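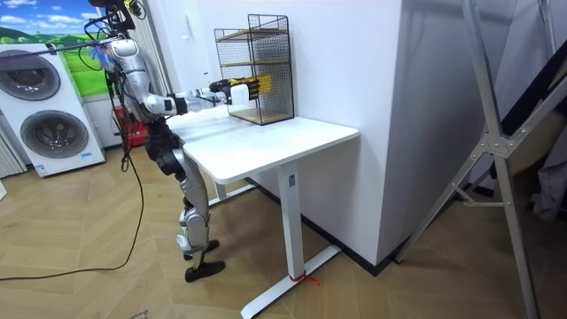

Candholm Leone Vocal Monitor System

Four singers, four mixes, one small box

If you sing in a group, you know the problem. The tenor wants more of himself, the low voice wants more of everybody, and whoever has the tune that night just wants the pitch reference loud enough to hear over the crowd. With one shared wedge at the front of the stage you end up with a mix that suits one person and annoys three. The Leone gives every singer a separate in-ear mix, and we love how much better a group sounds when they can all hear the chord!

We built it for vocal groups first: harmony quartets, pop groups with a backing track, wedding acts, a cappella groups on the college circuit. Bands with a drummer use it too, and it works fine for them, but the layout and the presets all come from the way singers rehearse.

What it does

The main unit takes up to 9 inputs. Most groups use four for voices, two for a stereo backing track, one for a click or count-in, and keep the last two for a guest singer or a keyboard. Each singer wears a belt pack with three knobs: Me, Us and Track. That's the whole control surface. Turn Me up and you hear more of your own voice. Turn Us up and the rest of the group comes forward, already balanced and spread from left to right so you can pick out who is drifting flat (it's usually the same person, and now they'll know).

If you want to go deeper, the Fanda app lets you set the balance inside the Us mix, add a touch of reverb, and save it all as a show. The unit stores 40 shows, so you can keep one for the full concert, one for the short festival set and one for the rehearsal room with the terrible ceiling.

Choreography and range

Belt packs hold a steady signal up to 375 feet from the main unit with a clear line of sight. Indoors, with walls and a full house, expect less -- walk the room at soundcheck and you'll find the edges quickly. The packs clip firmly enough for spins, jumps and stool work. They're light, and the clip turns so the cable can come up the back of a jacket or the side of a dress.

Batteries

A full charge runs a belt pack for 20 hours. The packs charge in the lid of the case, and there's a light by each slot: amber while charging, green when ready. You can also charge one from any USB-C cable, which has saved a few of us on long drives between shows.

In the case

Main unit with rack ears
Four belt packs
Four pairs of Candholm earphones, each with small, medium and large tips
Power supply and 9-foot cord
Padded carry case with charging lid
Printed quick-start card

Microphones and mic cables are sold separately.

Adding more singers

Going from a quartet to a quintet? Extra belt packs come one at a time and pair in a few seconds. Hold the Pair button on the main unit until it blinks, then switch on the new pack. One main unit handles up to six packs. For bigger groups, link two units with a standard network cable and they'll share inputs.

Works well with

Plaltlow Stage Splitter -- sends your mics to the Leone and the house desk at the same time, so the venue engineer never has to touch your monitor mix.
Plaltlow Track Player -- a sturdy little playback box with a foot switch and a separate click output.

Setup tip

Start with Me at noon, Us at noon and Track all the way down. Sing something slow that you all know well. Bring Track up last. Groups that start with the track tend to turn everything up to match it, and your ears will be tired by the second song.

Warranty and returns

Two years on the main unit and belt packs, one year on earphones and batteries. Replacement tips and clips are listed on the Spares page.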